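Wavcombe Desktop Disassembly Set, data card
Version 2, 16/03/2022
Contact: Krešimir Petek (collection), Loretta Castellanos (labelling and baselines)

What this is

The set holds 1484 recorded attempts by a robot arm to work on the processor area of used desktop computers. It goes with our report on contact-aware approach planning, which we call Saltico in the code. The question in the report is narrow: does a close view from the wrist help the arm place a thin fingertip near the processor, compared with a fixed view of the whole table?

Cameras

Each attempt has one wrist stream and at least one fixed stream. The wrist camera sees the fingers at all times, so part of the board is always hidden. We left the hidden part as it is and did not fill it in.

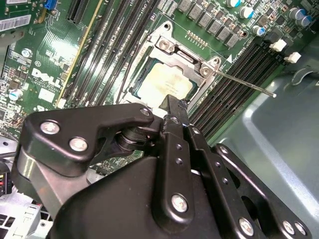 Wrist view: fingertip over the lower edge of the processor, load plate open.

Thermal paste was left on the processors on purpose. An early run with cleaned parts gave a detector that failed on dirty ones, and most machines that reach a recycler are dirty. The printed markings are often hard to read for the same reason, so please don't use this set for reading part numbers.

The fixed views are less detailed but show where the arm is in relation to the case. They are used for the baseline and for checking the labels. The tower lies on its side with the side panel off, and the approach is from above.

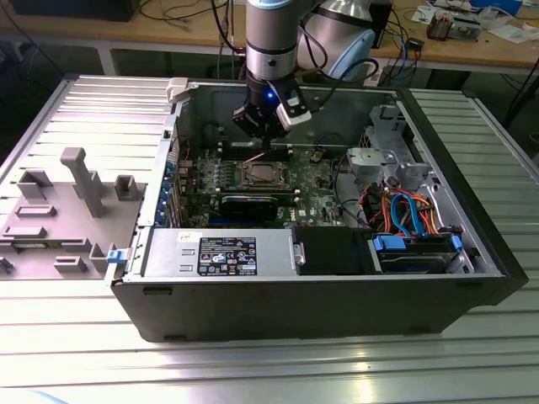
Labels were made by hand on every attempt. There are four phases: approach, align, contact and retreat. Contact is marked from the force reading and then checked against the wrist stream. Where the two disagreed by more than 24 samples, a second person labelled the attempt again. That happened on 127 attempts, mostly ones where the finger touched the metal frame round the socket before it reached the processor.

Splits

train: 1000 attempts
validation and test: the rest, listed in splits.txt

Attempts on the same machine never appear in more than one split. Version 1 got this wrong, and its test scores were too high. If you have figures from version 1, please run them again - they can't be compared with anything in the current report.

Results so far

With the fixed view alone, the planner finds the socket reliably but tends to stop short or drift sideways over the last stretch. Adding the wrist view removes most of the sideways error. It does little for height, which still depends on the force reading. Using the wrist view alone works well once the arm is close and badly when it starts far away.

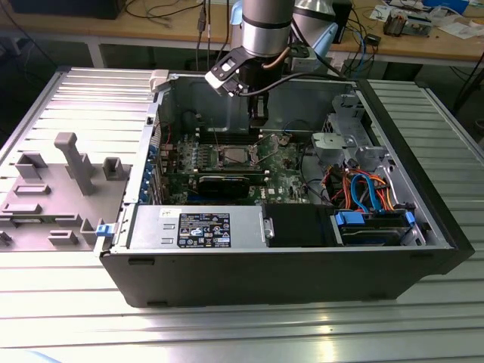
Cases with an expansion card fitted are harder than bare boards, and we report them separately. The planner treats the card, the drive area and any hanging cables as things to keep clear of. Cables are the weak point. They shift between attempts and our map of the case is only built at the start.

Known problems

Force readings drift slightly over long sessions. The correction is in tools/zero_force and is not applied by default.
Lighting comes from overhead only, and bright metal can wash out in both views.
All the work was done at one bench. We have not tested the planner anywhere else.

Terms

Free for research use. Write to Krešimir before passing on copies of the raw streams. Corrections to the labels should go to Loretta, with the attempt number and the sample where the phase should change.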